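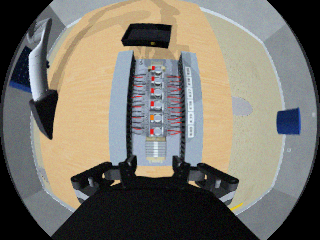 One orange, the rest red.

25/06/2019

Deposed today. I had hoped the word would feel grander, as with kings.

The suit is the one over the security fee. Last November the debate society at Brullell wanted the big auditorium for a speaker, and the college sent them a bill for $3,414, payable before the doors would be unlocked. The students say the chess people got the same room the same month for nothing. The college says chess does not draw protesters. My part in this historic clash over the First Amendment is that I typed the invoice.

Drove over to Tromdale early and sat in the lobby at Komidthorpe, which has better chairs than any building I have worked in. Our lawyer, Hammad Sial, came down with a folder and repeated his advice from the phone: answer what is asked, then stop. I told him my whole marriage had prepared me for this. He didn't laugh, and I saw that he was showing me how it was done.

The students' lawyer was very polite and looked to be the age of my nephew. She wanted to know who decided on the amount. I said it came to me in an email. From whom? From the dean's office. Who in the dean's office? It was signed "Dean's Office." She asked if I had thought the figure was high. I said I had thought it was a figure. Hammad looked at his pen in a way I took for approval.

Then they brought out the policy. I have worked under that policy for years and had never met it in person. Section 5 says the fee depends on "the anticipated nature of the event," and she had me read that out loud, then read it out loud again, slower. She asked what I understood "nature" to mean. I said outdoors, mostly. The court reporter typed that. It is now in a transcript and will outlive me.

Lunch was from Srithong, in boxes, and the two sides ate in separate rooms like divorced parents at a recital. I got somebody's tofu.

The afternoon was emails. The college has handed over 2,867 pages, and a surprising share of them are me asking people to please return the key to the projector closet. She skipped those, which I thought was her loss. She did not skip the one where I called the booking form "a swamp." I was asked to explain. I said there were a lot of boxes on it and some of them contradicted the others. Hammad asked for a break.

In the hallway he told me I was doing fine, and to stop sooner.

What bothers me, driving home and still now, is that I don't like the speaker. I went and looked him up and got through four minutes. But I don't much like the fee either. If you charge people according to how mad everyone else is going to be, then the mad people are setting the price, and I typed it up and put the logo on top. I did not say so today. The question didn't come up, and I have been told what to do when it doesn't.

They may want me back in the fall. Must ask about mileage. Also whoever has the projector key still has it.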